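Pesquisar nesta disciplina
Pesquisar
Escreva o que procura

Áudio Doméstico e Acústica de Salas
Apontamentos da aula 8: onde pôr as colunas (e onde nos sentamos nós)

Na aula passada ficámos a meio dos modos da sala, por isso retomamos exatamente aí. E ainda bem, porque é a minha parte preferida do semestre inteiro! Mexer uma coluna vinte centímetros custa zero euros e muda mais o som do que quase tudo o que se vende em caixas bonitas.

Recordando: entre duas paredes paralelas formam-se ondas estacionárias. A primeira frequência calcula-se com

f = c / (2 × L)

em que c é a velocidade do som (usem 343 m/s) e L a distância entre as paredes, em metros. A sala de estudo Curnia, que vamos usar em todos os exercícios, tem 5,20 m de comprimento, 4,10 m de largura e 2,60 m de altura. No comprimento dá 33 Hz, na largura 42 Hz, na altura 66 Hz. Reparem que a altura é metade do comprimento: o segundo modo do comprimento cai em cima do primeiro modo da altura, os dois nos 66 Hz. É aquela nota do contrabaixo que parece sair das paredes e que fica a roncar depois de o músico já ter passado à seguinte.

Junto às paredes, a pressão de cada modo é máxima. A meio da sala, a do primeiro modo é mínima. Quem encosta o sofá à parede do fundo ouve graves a mais; quem se senta no centro exato perde o primeiro modo do comprimento e queixa-se de que as colunas "não têm baixo". Experimentem em casa: ponham uma linha de baixo em repetição e andem devagar pela sala. É uma delícia ouvir a nota inchar e desaparecer (avisem quem mora convosco).
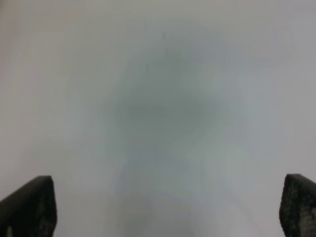
Passemos à reflexão da parede de trás. O grave sai da coluna em todas as direções, bate na parede e volta com atraso. Quando a distância à parede é um quarto do comprimento de onda, o som refletido chega em oposição de fase e abre-se um buraco na resposta:

f = c / (4 × d)

Com a frente da coluna a 1,06 m da parede, o buraco fica nos 81 Hz, mesmo na zona do bombo. Se aproximarmos a coluna até 0,32 m, sobe para perto dos 270 Hz. Aí já é mais fácil tratar com um painel absorvente de espessura razoável, mas em contrapartida os graves ganham reforço e podem ficar pesados. Tudo tem preço! O que interessa é saber qual estamos a pagar.

O mesmo raciocínio serve para as paredes laterais e para o chão, embora nesses casos conte a diferença entre o percurso direto e o refletido. Evitem distâncias iguais à parede de trás e à lateral: os dois buracos somam-se na mesma frequência.

Método para o trabalho prático

1. Marcar no chão, com fita, a posição inicial das colunas e da cadeira.
2. Começar pela cadeira, a 38 % do comprimento, contados a partir da parede do fundo. É só um ponto de partida, não uma lei da natureza.
3. Formar um triângulo equilátero entre colunas e ouvinte.
4. Mover as duas colunas dez centímetros de cada vez, ouvindo sempre o mesmo trecho ao mesmo volume.
5. Deixar a orientação para o fim. Virar as colunas para dentro afeta sobretudo os agudos e a imagem central.

Os grupos da manhã usam as colunas Orkeo; os da tarde, as Palumbo, que têm o pórtico virado para trás e pedem mais folga. O amplificador Amier é comum aos dois, portanto deixem os controlos de tonalidade a zero quando acabarem, por favor.

O colega Cosimo Cocco perguntou se os espigões debaixo das colunas mudam os modos da sala. Não mudam: os modos dependem das dimensões e das superfícies. Podem mudar a transmissão de vibração ao soalho, e num soalho leve isso ouve-se bem. Fica para a aula das vibrações, tragam a pergunta outra vez!

Exercício para casa

Uma sala tem 6,00 m de comprimento. Calculem os três primeiros modos nessa direção e digam em que pontos da sala a pressão do segundo é mínima. Depois, com uma coluna cuja frente está a 0,70 m da parede de trás, encontrem a frequência do cancelamento. Façam um esboço da sala à mão, com as distâncias anotadas.

Entrega em papel, no início da próxima aula, na sala 577.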